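2026-07-28
自動化運用規程室 日誌担当

業務日誌 バスブリッジ試験棟における把持作業基準の見直し

午前の始業時に、規程室の当番として試験棟の入退室簿を確認した。前日の最終退室欄に署名の漏れがあったため、当該班の責任者に連絡し、本人が来棟のうえ追記した。追記は訂正線を用いず、欄外に時刻と氏名を添える方式とした。現行の規程では追記の書式が定められておらず、班ごとに処理が異なっている。改訂案の付則に一行を加えることとし、この件は午前中のうちに起案した。

続いて、把持作業基準の改訂第二案について読み合わせを行った。現行の基準は二月に施行したもので、点検表は18項目からなる。施行以来、各班から寄せられた意見は規程室の受付簿に綴じてあるが、その多くは項目の数に関するものである。始業前にすべてを記入することが負担となり、後刻まとめて記入する例があるとの報告も受けている。後刻の記入は点検の実施を裏づけるものとならない。規程室としては、項目を減らすことの是非を論じる前に、どの項目が始業前に見なければ意味を失うものであるかを仕分ける必要があると判断した。

仕分けの結果、始業前に限るものとして10項目を残し、その他は終業時または週次の点検に移す案とした。始業前に残したものは、非常停止の動作確認、作業範囲内への立入表示、把持部の締結部の目視、配線の取り回し、指先の当たり面の清掃、原点復帰の確認、速度上限の設定値の照合、対象物の置き場の確認、記録装置の時刻合わせ、作業者の氏名の記入である。締結部の目視については、週次でも足りるとの意見が試作班から出た。しかし小型の把持部は樹脂部品を小さなねじで組み合わせたものが多く、繰り返しの開閉でゆるみが生じた場合、外見上の変化が先に現れるとは限らない。始業前に見る項目として残し、週次の点検に工具による増し締めの確認を加えることで整理した。

配線の取り回しの項目は、文言の修正に時間を要した。現行の文言は「配線が可動部に干渉しないこと」である。この文言では、点検時の姿勢で干渉していなければ適合と読める。実際には、腕が伸びた姿勢、手首が回転した姿勢、指が最も開いた姿勢のいずれかで初めて配線が張ることがある。改訂案では「作業で用いるすべての姿勢において、配線に張りおよび挟まれがないこと」とし、確認の方法として、速度上限を最低に設定したうえで代表姿勢を順に取らせる手順を付した。代表姿勢は班ごとに異なるため、規程本文には書かず、各班の作業手順書に定めるものとした。

この点について、ウスマニの技術窓口からあらかじめ書面で意見を受領している。同社の見解は、配線の固定を増やすと関節の動きを妨げるおそれがあり、余長を残すほうが部品の寿命に資するというものである。規程室はこれを妥当と認めるが、余長を残すことと、固定をまったく行わないことは区別されなければならない。改訂案の解説欄に、余長の取り方は機器ごとに判断すること、判断した者の氏名と理由を機器台帳に残すことを記載した。余長の長さそのものを規程で定めることは見送った。機器の大きさが一様でない以上、一律の値を設けても、守ることのできない班と、守っていても安全にならない班の双方が生じるためである。

読み合わせの途中、第二実験室から電話があり、試験中の機器の一台で把持動作の途中停止が生じたとの連絡を受けた。記録によれば、停止は作業者の操作によるものであり、非常停止釦が用いられていた。負傷はなく、対象物の破損もない。作業者は隣の机から工具が転がったのを認め、念のため停止したと述べている。停止の判断は適切である。ただし、復帰の手順に不備があった。停止の原因を取り除いた後、作業者が単独で復帰操作を行い、直ちに従前の速度で作業を再開していた。現行基準は、復帰操作にあたり2名による確認を求めている。当日の当該時間帯には同室に他の者がおらず、別室から呼ぶことがためらわれたとのことであった。

規程室では、この件を違反として処理する前に、基準の側に無理がないかを検討した。2名による確認は、把持部が人の近くで動く作業を想定して設けたものである。小型の機器を囲いの内側で用いる作業に同じ条件を課すことが適切であるかについては、施行時にも議論があった。当時の議事録を読み返したところ、作業の種別による書き分けは規程が長くなるとの理由で見送られている。規程が短いことには利点があるが、守られない条文を残すことの害はそれより大きい。改訂案では、囲いの内側で行う作業に限り、復帰操作を単独で行うことを認め、その代わりに復帰後の最初の一巡を最低速度で行うことを義務づける。囲いのない作業については従前どおりとする。該当の件は、この整理が確定するまでの間、現行基準に基づく是正報告の提出をもって足りるものとした。作業者には、停止の判断そのものは正しかった旨を文書で伝えている。是正報告だけが本人の手元に残れば、次の機会に停止をためらわせることになりかねない。

昼過ぎに、トレンドステッドとの定例の連絡を行った。同所では把持作業の遠隔操作を行っており、作業者と機器が別の建物にある。遠隔操作における「現場に人がいること」の扱いが議題であった。先方の規程は、機器の側に立会者を置くことを常時求めている。当方の現行基準には遠隔操作に関する定めがない。先方から規程の写しの提供を受け、当方の改訂案に取り込める箇所を検討することとした。写しの取扱いについては、先方の求めにより室内の閲覧に限り、複写は行わない。閲覧簿を新たに設け、受付簿の隣に置いた。

連絡の中で、先方の担当から、立会者が置かれていても何を見ているべきかが定められていなければ実効がないとの指摘があった。立会者が別の仕事を持ち込み、機器に背を向けていた例があるという。当方においても同様のことは起こり得る。改訂案には、立会者は非常停止釦に手の届く位置にいること、作業中は他の業務を兼ねないこと、交代の際は機器を停止させることの各点を入れる。交代時の停止については、作業の連続性を損なうとの反対が予想される。しかし、交代の瞬間は見ている者がいない状態と等しく、ここを例外とする理由を見いだせなかった。

午後は、記録の様式について検討した。把持の試験では、成功と失敗の数を班ごとに集計しているが、何をもって成功とするかの定義が揃っていない。ある班は対象物が持ち上がった時点で成功とし、別の班は所定の位置に置いた時点で成功としている。持ち上げた後に滑り落ちた場合の扱いも異なる。数値だけが上位の会議に報告されると、班の間の比較に誤解を生じる。規程室は試験の中身に立ち入る立場にないが、記録の語が何を指すかを定めることは規程の範囲である。改訂案の別表に、把持、保持、搬送、設置の各段階を置き、記録にはどの段階まで確認したかを必ず記すこととした。「成功」の語は記録様式から削る。

あわせて、写真の扱いを定めた。従来、試験の記録に写真を添えることは任意とされ、撮影の条件も班に委ねられていた。写真は一つの時点を写すものであり、指先に対象物が当たっている写真があっても、その後に持ち上がったかどうかは写真からは分からない。記録に添える場合には、どの段階の写真であるかを本文に書くこと、写真のみを根拠として結果を記載しないことを条文とした。説明の語も控えめにすることが望ましい。「確実に把持した」という表現は、力の測定値が併記されている場合に限って用いるものとする。

対象物の置き場についても、あわせて文言を改めた。小さな対象物は、作業面の色と近い場合に見落とされやすい。人が見落とすだけでなく、位置を読み取る装置の側でも誤りのもとになる。そこで、作業面は対象物と明暗の差がつくものを選ぶこと、作業面に照明の反射が生じる場合は、照明の位置を記録に残すことを加えた。反射を完全になくすことは求めない。求めたところで、窓のある実験室では守ることができない。照明の位置が記録されていれば、後日同じ条件を再現することは可能である。

作業面の上に置いてよい物についても、従来の「不要物を置かないこと」という文言を改めた。何が不要であるかは作業者によって判断が分かれ、測定器具、付箋、予備の対象物などが残されている例が見られる。改訂案では、手順書に記載のない物は置かないこととし、必要がある場合は手順書の側を改めるものとした。手順書の改訂に日数を要するとの声に対しては、班責任者の署名による一時的な追記を認め、次回の改訂時に正式に取り込む扱いとする。追記のまま放置されることを防ぐため、規程室が受付簿で追跡する。

夕刻前、改訂案の配線の項目を実地に照らすため、第二実験室に赴いた。試験中の把持部は、青緑色の作業面の上で小さな淡色のブロックを指先に当てた姿勢を取っていた。細い黒いケーブルが上方から指先の当たり面の角まで、空中を斜めに渡っている。改訂案の文言に従えば、この姿勢だけで適否を決めることはできず、他の代表姿勢を取らせたうえで張りの有無を見ることになる。締結部の目視については、ねじの頭が板の面や筐体の各所に散らばっているため、見る順序を決めておかなければ漏れが生じる。機器台帳に、見る順序を示した図を付ける案を班に示した。 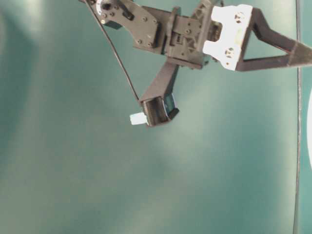

アルトゥーロ・グラッソからは、点検の順序を図にすることには賛成であるが、図が古くなったときに誰が直すのかを条文に書かなければ、点検表そのものより危険なものになるとの意見が出された。部品を交換した者がその場で図を直し、直した日と氏名を書く。それができないときは図を外し、外したことを台帳に記す。古い図を残すことは、図がないことより悪い、というのがその趣旨であった。さらに、規程は機器を止める手順について詳しいが、動かしてよいと判断する手順について書いているところが少なく、現場で迷うのは後者である、とも述べられた。

この意見は改訂案に取り込む。図の維持については、部品の交換を行った者を第一の責任者とし、班責任者を第二の責任者として明記する。作業再開の判断については、停止の原因が特定できた場合と、特定できなかった場合とを分けて書くこととした。原因が特定できなかった場合、作業者の判断で再開することは認めず、班責任者の確認を要する。囲いの内側での作業であっても同じとする。単独での復帰を認めたことと一見矛盾するが、単独復帰は原因が明らかで、かつ取り除かれたことを作業者自身が確かめた場合に限るものであり、条文にもその旨を書き込む。

規程室に戻り、当日の変更点を整理した。改訂案の本文は、これまでの分量に対して増えている。施行時に規程を短く保つことを方針としていた経緯があるため、増えた理由を説明する文書を別に用意する必要がある。起案者としては、本文を無理に縮めるより、作業者が日々手に取る部分を切り出し、一枚の紙として机の横に掲げるほうがよいと考える。掲示用の紙には、始業前の点検、停止、復帰、再開の判断のみを載せ、定義や付則は載せない。掲示用の紙と本文の間に食い違いが生じた場合は本文を優先するものとし、その旨を紙の下部に小さく記す。

掲示用の紙の文体についても意見があった。規程の文体のままでは現場で読まれないとの指摘である。規程室では文体を改めることに慎重であるが、掲示用の紙に限り、一文を短くし、主語を「作業者は」に統一する案を作成した。「原則として」「必要に応じて」の語は掲示用の紙では用いない。これらの語は本文では例外の余地を残すために必要であるが、急いで読む者にとっては、守らなくてよい場合があるという合図にしかならない。該当する箇所には、例外の具体的な条件を書くか、例外を設けないかのいずれかとした。

マダドレーの計画に参加している班から、改訂案の適用時期について照会があった。同計画では長期の連続試験を行っており、途中で点検表が切り替わると、前後の記録を同列に扱えなくなるおそれがあるという。もっともな懸念である。連続試験の途中にある機器については、現行の点検表を試験の終了まで用いることを認める経過措置を置く。ただし、停止と復帰に関する条文は、経過措置の対象から外す。安全に関わる手順が同じ棟の中で並立すると、応援に入った者が取り違えるおそれがある。照会のあった班にはこの旨を回答し、了承を得た。回答の写しは受付簿に綴じた。

記録装置の時刻合わせについては、未決のまま残った。複数の装置の時刻がずれていると、停止の前後関係を後から追うことができない。始業前の項目に含めてはいるが、どの装置を基準とするかが棟内で統一されていない。入退室簿の時計を基準とする案と、記録用の計算機を基準とする案の2案があり、いずれにも難点がある。前者は人が読み取って合わせるため、読み取りの誤差が入る。後者は計算機が停止しているときに基準を失う。設備の担当部署に照会し、回答を待って改めて起案する。

終業前に、改訂案の写しを各班の責任者宛てに配付した。意見の提出は書面によるものとし、口頭で述べられた意見についても、規程室の側で書き取り、本人の確認を得たうえで受付簿に載せる。午後にグラッソから述べられた意見についても、この手順により書面とし、本人の署名を受けた。書き取りの際、「危険」の語を「不適切」に置き換えるかどうかを本人に尋ねたが、置き換えないとのことであったため、原文のまま載せている。

入退室簿を再度確認し、退室の署名に漏れがないことを認めた。第二実験室の機器は電源を切り、非常停止釦が押された状態で引き渡しを受けた。トレンドステッドの規程の写しは施錠した棚に戻し、閲覧簿に返却の時刻を記入した。設備の担当部署への照会文は起案済みであり、翌日の当番に引き継ぐ。

関連する記録
・把持作業基準 改訂第一案に対する意見の取りまとめ
・バスブリッジ試験棟 入退室簿の記載方法について
・遠隔操作における立会者の配置に関する検討
・機器台帳の様式変更のお知らせ
・マダドレー計画 連続試験に係る経過措置の照会と回答

本サイトでは、閲覧状況の把握および表示の改善のためにクッキーを使用しています。閲覧を続ける場合は、クッキーの使用に同意いただいたものとみなします。設定はいつでも変更することができます。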